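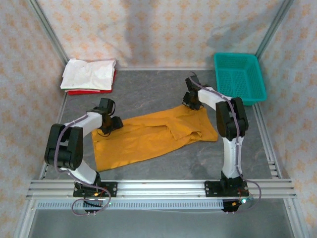 By Kenji Sorensen
Illustrated pages and kid questions: Usa Mahawong
Reading time: one snack

Why Do Clothes Wrinkle (and Why Does Folding Help)?

I have a chair in my bedroom. You probably have one too. It's the chair where clothes go when they aren't dirty enough for the hamper but you don't feel like putting them away. Mine had so many shirts on it last May that my friend Pongsak thought I'd bought a bigger chair.

When I finally dug down to the bottom, I found my favorite T-shirt, and it looked like a walnut. So I did what I always do when something bugs me. I went and read about it, I asked a lot of people a lot of questions, and then I ruined a few shirts on purpose. Let's go!

What is a wrinkle, anyway?

Get a piece of paper and crumple it up. Now open it again. See all those lines? The paper remembers where you bent it. Cloth does something like that too, but it's a lot more forgetful than paper, which is lucky for us.

Lots of T-shirts are made from cotton, and cotton comes from a plant. If you could shrink down really, really small and climb inside a cotton thread, you'd see long skinny chains, all lying next to each other and holding on with tiny weak grips. (Scientists call the chains cellulose. Say it out loud, it's a nice word. SELL-you-lohss.)

When you squash the cloth, some of those grips let go. The chains slide over a little, and then they grab on again in the new spot. Now the thread is stuck in its bent shape. Ta-da, wrinkle!

Water and heat make the grips let go more easily. That's why a shirt left in a heap at the bottom of the dryer comes out so crinkly. It was warm while it was bending, and then it cooled off that way. It's also why an iron works! Heat and steam loosen the grips, the iron pushes everything flat, and the chains grab on again while the cloth is smooth.

Some cloth hardly wrinkles at all. Polyester is made of a different kind of chain that likes to spring back. Wool is springy too. My soccer shorts have been at the bottom of my gym bag since I don't know when, and they look fine. They don't smell fine.

So why isn't a fold just a big wrinkle?

Vichien Chaiyaporn asked me this when I visited her class, and I had to go home and think about it. She's right! A fold IS a bend in the cloth, and if you leave a shirt folded for a long time under a heavy stack, you'll see lines when you open it.

But think about how many bends there are. A crumpled shirt has bends everywhere, going every which way, and a lot of them are sharp and pointy. A folded shirt has just a few, and they're long and straight. All the cloth in between is lying flat. Your eyes don't mind a straight line very much. A mess of little zigzags is what makes people say, "Did you sleep in that?"

Rolling works for the same reason. A rolled shirt has one big soft curve and hardly any sharp bends, so people like it for suitcases.

Smooth first, fold second

I used to skip this part. I'd grab a shirt, flop it in half, flop it again, and stuff it in the drawer. Then I'd wonder why it came out worse than it went in.

If there's a bunched-up bit of cloth hiding inside your fold, you're pressing that bunch flat every time you put something on top of it. It's like shutting a crumpled paper inside a book. So spread the cloth out before you start, and if a bunch sneaks in halfway through, stop and fix it.

The bottom edge is the part to watch. When you bring it up for a fold, hold it at both ends and pull gently so it goes tight between your hands. If you only hold the middle, the two ends droop and you get a sort of sad mustache.

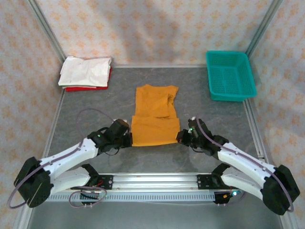
Halfway there! The bottom flap is pretty smooth, but look at the bunchy fold running up the right side.

See how the wide part at the bottom has a nearly straight line across its top? I love that line. The narrow part behind it still has an uneven top edge and a corner that flares out. You could open that up, smooth it with your palm, and try again. I do it over all the time. Cloth doesn't get mad at you.

Try it: the two-shirt test

You'll need 2 cotton T-shirts that you're allowed to mess with, a flat table, and some heavy books.

Ask a grown-up if you can run both shirts through the dryer, and let the grown-up take them out for you if they're hot.

Spread the first shirt on the table, front side down. Smooth it from the middle out to the edges. Fold one side in toward the middle, and the sleeve goes back on top of it. Do the other side the same way. Then bring the bottom edge up to the collar.

Scrunch the second shirt into a ball. Really scrunch it! Sit on it if you want.

Put books on both of them and leave them overnight. In the morning, open them up side by side and draw what you see. Try counting the lines on each shirt. I gave up on my scrunched one when I got to 98, and I hadn't even reached the sleeves.

When my neighbor Leonidas tried this, he sprayed a little water on his scrunched shirt before the books went on. What do you think that did? (Hint: go back to the part about the grips.)

A few questions kids sent me

Why does orange cloth wrinkle more than black cloth?
It doesn't, but I get why you'd think so! A wrinkle makes a tiny shadow. On a bright color you can see the shadow easily. On black, the shadow sort of disappears.

Can I get wrinkles out without an iron?
Sometimes. Hang the shirt in the bathroom while somebody takes a hot shower, and then tug on the bottom a little. The steam gets into the threads and the weight of the shirt helps pull it straight. It works better on small wrinkles than on walnut shirts.

Do I have to fold my underwear?
That's between you and your family.

Words to know

Cellulose: the long chains that cotton and lots of other plant stuff is made of.
Crease: a line in cloth where it has been bent and pressed.
Fiber: a very thin hair-like piece that gets twisted together with others to make thread.

Next time I'm finding out why socks get fuzzy on the inside. If you have a really fuzzy one, ask Usa where to send a drawing of it. Please don't send the sock.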